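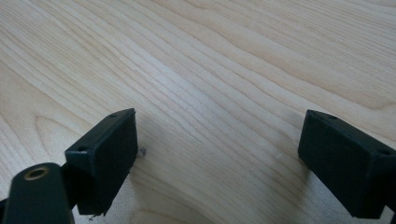 How long does it take to learn to write letters by hand again? For me it took one winter, with one letter every week and a lot of paper in the trash.

I started in November, after my aunt moved to a house where the internet is weak and the telephone is worse. She told me on a very bad line that she would like to receive letters, as in the old times. I said of course. Then I sat down with a pen and discovered that after half a page my hand hurt and my words looked like they were written on a bus.

I had not written more than a shopping list since university. At school in my country we were taught a round, connected script, and we were punished a little if the loops were too fat. I was sure that this script was still somewhere in my fingers. It was there, but only the small letters. For the capital G and the capital Q I had to look in an old notebook which my mother keeps.

The first letter was five sentences and an apology. My aunt answered with four full pages, both sides, about her tomatoes, her neighbor's roof and a cousin I do not remember at all. I felt ashamed and I wrote a longer one.

Some things I learned, in case another person wants to try.

Do not make a draft on the computer. I did this for the first month and the letters were correct and very boring. When I copy, I do not think. When I write directly, I make mistakes and cross them out, and my aunt says she likes to see what I wanted to say before.

Buy ordinary paper. I bought a pack of 500 sheets for the printer and I am still using it. Before that I had a beautiful box of cream paper with envelopes, and I was so afraid to spoil it that I wrote nothing. The box is in the drawer, with one sheet missing.

The pen matters more than I believed. My colleague Chibuzor Yusuf, who writes everything by hand even in meetings, lent me his fountain pen for a weekend. It was wonderful for him and terrible for me, because I push too hard. Now I use a cheap gel pen, the blue one, and I change it when it begins to skip.

I also put a limit on the time. Sixty minutes, then I close the envelope, also if the last subject is not finished. The next letter can begin with it. Two times I began with "so, as I was saying about the dentist," and she understood.

English is a separate problem. My aunt and I write in our language, but her husband reads only English, so at the end there is always a paragraph for him. It is strange to write English by hand. On a keyboard I see the red line under the wrong word. On paper there is no red line, and I have probably sent him the word "neccessary" in three different versions. He has not complained. He answers with one paragraph also, mostly about the weather and chess.

The post office is its own hobby now. I know which window is slow. I know that the man at the second window likes to choose the stamps himself, so I let him, and my aunt has received birds, lighthouses and one very ugly flower.

Last week she called me from a better telephone, and we had nothing to tell each other. Everything was already in the mail. We talked a little about the heat and she asked me if I could write my letter s more clearly, because her husband thinks it is an r.

I am practicing the s this week.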